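# Vatwood desk corner: pens, lamp and tabletop

This folder goes with the desk corner we set up at Vatwood in May, and it is meant for whoever sits down to work on it next, or whoever simply wants to know where the good markers went. 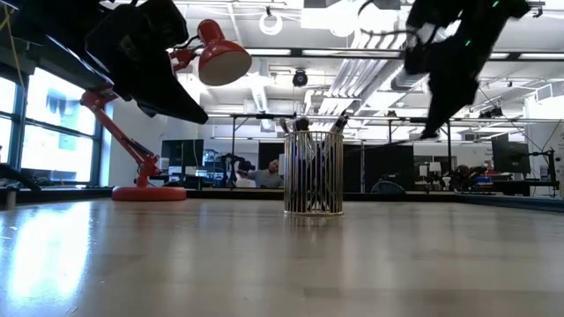
Most of the material is short written notes on ordinary desk things: taking a pen out, putting it back, moving the lamp a little to the left because the sun has come round again. There are over 3000 notes by now, typed up by Gwenaël Joly and Balthasar Oberholzer, who have quite different ideas of what a short note is. Please be patient with both of them. We kept their wording as it was, apart from obvious typos.

## The things on the table

- **Pen holder.** Silver wire mesh, round, with a solid rim. It holds a handful of dark pens and markers. Its usual spot is near the middle of the table, and we'd love it if you could return it there when you are done.
- **Desk lamp.** Red all over, apart from the white inner rim of the shade. The arm is slender, so please move it by the arm and the base together (I know, it's tempting to just tug on the shade).
- **Tabletop.** Light wood with a glossy finish. It picks up a lot of glare from the windows, and in the notes you will find plenty of remarks like "too bright to read label, came back after lunch."

## What is in the folder

| File | Contents |
|---|---|
| `notes.csv` | one row per note, with the writer's initials |
| `words.md` | our list of preferred names for things |
| `sorensen/` | older notes from the Sorensen desk, kept separate |

The 2 writers did not agree on "cup" and "holder" at first, so both words turn up in the early rows. `words.md` says "holder" and the later rows follow it, mostly. "Marker" and "pen" are still a bit of a muddle, and if you have a free afternoon and a fondness for that sort of thing, we would be very glad of the help!

## Known gaps

Evening notes are thin. Balthasar goes home early and Gwenaël prefers mornings, so there is very little about working by lamplight, which is a pity with such a cheerful lamp. The Vokport labels were never added to the word list either.

## Adding your own

Write the way you would tell a colleague across the room, save your rows at the end of `notes.csv`, and put your initials in the last column. Ask Gwenaël before renaming anything in `sorensen/`, as the old file names are still used in a couple of places.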